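# Havow Nodo: guia de boas práticas para células de desmontagem de computadores
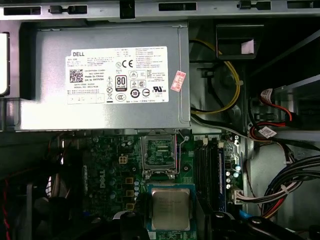
*Gabinete Dell aberto, com a placa de pressão do soquete levantada e o processador logo abaixo dele.*

24 de maio de 2024

O Nodo é um guia em PDF vendido pela Havow, com 80 páginas, modelos de ficha e uma lista de verificação para imprimir. Trata de células robotizadas que abrem desktops, retiram peças e separam o que volta ao uso. Comprei a licença de uma oficina por R$ 2.730 e usei o material desde janeiro na nossa bancada, com gabinetes de escritório de várias marcas.

## O que o guia pede

A primeira parte cuida da energia. Cabo de rede fora da tomada, botão de ligar pressionado, espera registrada na ficha e etiqueta da fonte fotografada antes de qualquer movimento do braço. A regra que mais mudou nossa rotina é simples: a carcaça da fonte não se abre na célula, em nenhum caso. Fonte com defeito sai inteira e vai para outro setor.

A segunda parte é sobre contato. O Nodo fixa força máxima de 26 N na aproximação a conectores e proíbe puxar pelo fio. Chicotes grossos, como o que entra pela direita da placa na foto, precisam ser afastados à mão ou presos antes do ciclo. O texto manda interromper se um cabo cruzar a trajetória da garra, mesmo que o programa preveja folga.

Para processadores, a sequência é alavanca, placa de pressão, retirada vertical e bandeja antiestática. Apoiar o chip sobre a placa-mãe só é aceito como etapa intermediária, com a peça na ficha. Soquete aberto recebe tampa antes da próxima operação.

## O que funciona

As fichas são boas. Cabem em uma folha, têm campo para número de peça e obrigam a anotar quem liberou o reinício depois de uma parada. A tabela de parafusos também ajuda, embora seja curta.

## O que falta

O capítulo de visão é fraco. Fala de iluminação em dois parágrafos e não trata de reflexo em metal, problema diário para quem lê etiquetas dentro de um gabinete. Memórias e cabos SATA dividem uma única página. As remissões ao anexo de risco estão erradas na versão que recebi, e o suporte levou 48 horas para mandar a errata.

O guia também não substitui a avaliação de risco da célula nem as normas aplicáveis. A Havow avisa isso na página 3, em letra pequena.

## Comparação

O manual da Gezer é mais barato e mais completo em visão, mas quase não fala de descarga eletrostática.

## Nota

4 de 5. Recomendo para oficinas que já têm a célula montada e precisam padronizar o trabalho. Quem ainda está escolhendo robô e garra vai aproveitar pouco.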